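8/4/20

**Breteo pulls Prieto interview clip after guest objects to edit**

The cable channel Breteo has taken down a clip from its evening talk show "Tak" after the guest, comedian Sebastián Ulloa, complained that one of his answers had been cut to change its meaning.

The clip ran 3 minutes and was posted to the show's page the morning after the interview aired. In it, host Anselmo Prieto asks Ulloa if he thinks late-night comedians have become "campaign staff with a band." Ulloa answers, "Yes, some of us," and the clip moves to the next question.

In the full broadcast, Ulloa kept talking. He said some comedians had gone too far but that cable hosts had been doing the same job for years with better hair and no jokes. He then named "Tak" as a show he had in mind. Prieto laughed and told him he was welcome to leave through the gift shop.

Ulloa posted his own recording of the exchange two hours after the clip went up. "I gave him a yes and then I gave him the rest of it," he wrote. "He kept the yes."

Breteo removed the clip the same afternoon and put up the complete interview in its place. A spokeswoman for the channel said the edit was made for length by the digital team and that Prieto had no part in it. She said the channel does not plan to run a correction on air, as the broadcast itself was not edited.

Prieto spoke about the dispute at the top of his next show. He said he had not seen the clip before it was posted and would have left the line in.

"It was the best part of the segment," he said. "He insulted me to my face, at my own desk, and I thought he did it pretty well. Why would I want that gone?"

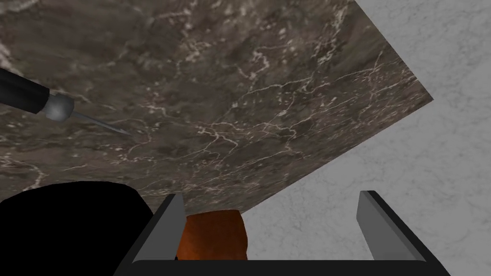
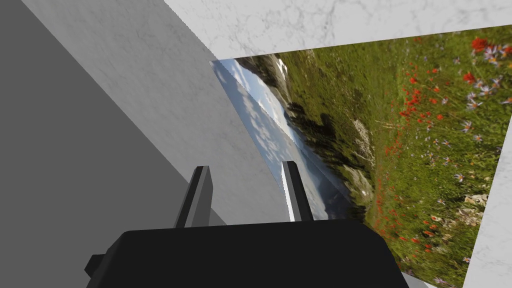

Computer renderings. First, brown marble with white veins; second, a black gripper and gray wall.

He was less friendly about how Ulloa had handled it. Prieto said he had given the comedian his phone number before the taping and that a call would have fixed the problem in ten minutes. He also played a piece of Ulloa's weekly show, "Brodedance," in which a Prieto monologue had been trimmed to a single sentence about school lunches.

"So we both own scissors," Prieto said.

Ulloa's producers at Clunaretti answered in a short statement. They said "Brodedance" is a comedy program, that its audience knows the clips are cut for laughs, and that "Tak" is presented as a news interview. The company said it had accepted the channel's decision to post the full version and was not asking for anything else.

The two men have argued on air before. Last September Prieto spent most of a program on a "Brodedance" sketch about a county sheriff's race, calling it a paid ad that someone had forgotten to bill for. Ulloa replied by reading Prieto's remarks aloud over slow piano music. He was invited on "Tak" after that, and the booking took months to settle.

The full interview runs 12 minutes. The disputed question comes near the end, after a long stretch on ratings, the loss of studio audiences this spring and how both shows have been taping without them.

Prieto said Ulloa has an open invitation to return. Clunaretti said he has no plans to do so this season, and that Prieto has been asked to appear on "Brodedance" instead. Breteo had not answered that request by the time of publication.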